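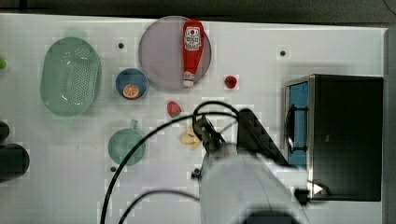
How I clean the play kitchen stuff

Saturday mornings I do the toy kitchen, and it takes me 8 minutes plus drying time. Pull everything out of the bin first and spread it on a table so you can see what you've got.

1. Fill the sink with warm water and a squirt of dish soap (I use Mellico, any brand is fine).

2. Plates, bowls and cups go in first. Swish, rinse, done!

3. Do the colander with an old toothbrush. Crud loves those little holes.

4. Play food gets a quick wipe with a soapy cloth. Don't soak anything with a seam or it'll drip on you for days - ask me about the strawberries.

5. Anything like a toy microwave stays OUT of the sink. Damp cloth only, batteries out first.

6. Lay it all on a towel and leave it till after lunch. Then back in the bin, big pieces on the bottom.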